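# Bags and cases: questions we keep getting

*Kept up by Berhanu Kahsay for the Liltevmont luggage store. Last tidied in July.*

### Do I need to bring my own bag?

No. We lend them out, and there are usually enough. If you turn up on a busy morning you may get a bag you wouldn't have picked. People have been known to survive this.

### The label says "400 denier". Is that good?

It tells you how thick the yarn is. It doesn't tell you whether the stitching will hold, and stitching is what goes first. We had a Grokton holdall with a very grand number on the tag and the handle parted from the side within a season. Ignore the label and pull on the handle.

### How do I check a soft bag before borrowing it?

Start where the handle meets the fabric. Tug it sideways as well as up, since few people lift a bag straight. Then run a thumb down each seam, and along the piping if there is any. Piping looks smart and hides a multitude of sins – press it flat and look at the stitches next to it.

The navy bags with pale grey webbing handles are the ones most people ask for. The white piping shows every mark, so don't judge the bag by that. Open it and look at the mesh lining too. Mesh snags on keys and zip pulls, and a small hole becomes a large one.
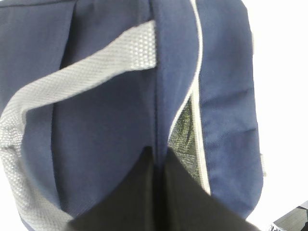 ### Are the bags waterproof?

The sellers say "water resistant", a phrase that commits them to very little. Sandrine Sabatier left one on the step through a shower and her papers came out wavy. Use a liner if it matters.

### Can I wash one?

Cold water, a sponge and plain soap. Please don't put it in the machine, whatever you've read. Valentin Delorme swears by a gentle cycle and I have seen the results.

### How much can I put in?

Bailly claims up to 409 litres for its largest. I'd like to see the person who carries it. Pack what you can lift with one hand, and put heavy things at the bottom.

### Why do folded bags keep their creases?

They've been squashed on a shelf. Stuff them with newspaper overnight. A crease does no harm unless the fabric has started to go pale and thin along it, in which case hand it to Iwona Tomaszewski for mending.

### Is the Nuva repair tape any use?

On a flat panel, yes, for a while. On a seam, no.

### Where do I return a bag?

Lower shelf, empty, zip open. Check the pockets first.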